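Week 6: Pattern and the domestic interior

Reading for today was chapter 2 of Panyasiri. Those who read chapter 3 by mistake are excused and slightly ahead.

Wallpaper began as a cheap way of looking rich. If you couldn't afford tapestry or silk, you pasted up paper that resembled them from the doorway and hoped your guests stayed in the doorway. By the time machine printing brought prices down, the rich had moved on to complaining about it.

Terms you need: ground (the background colour), motif (whatever is repeated), repeat (the distance before it starts again), drop (how far the next strip is shifted). Confusing the last two cost marks in December. It will again.

Yellow grounds, one with its vase and rose repeat:
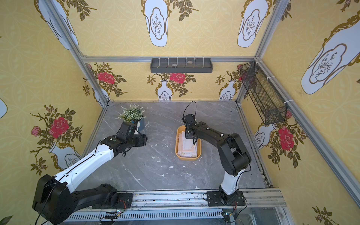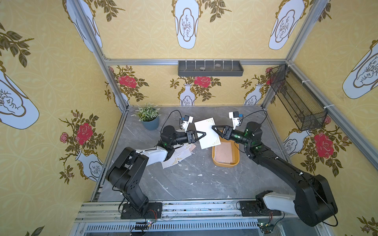

Large repeats waste paper. On a wall 49 inches wide you may throw away a good part of a roll to get the edges to meet, and the customer pays for the bin as well. Small repeats are thrifty but can make people queasy in narrow halls.

Seminar question: is a flower still a flower after it has been printed 57 times? One side of A4, please. Last year's longest answer ran to eleven and never got to the flower.

Next week: borders, dados and other ways of hiding a bad join.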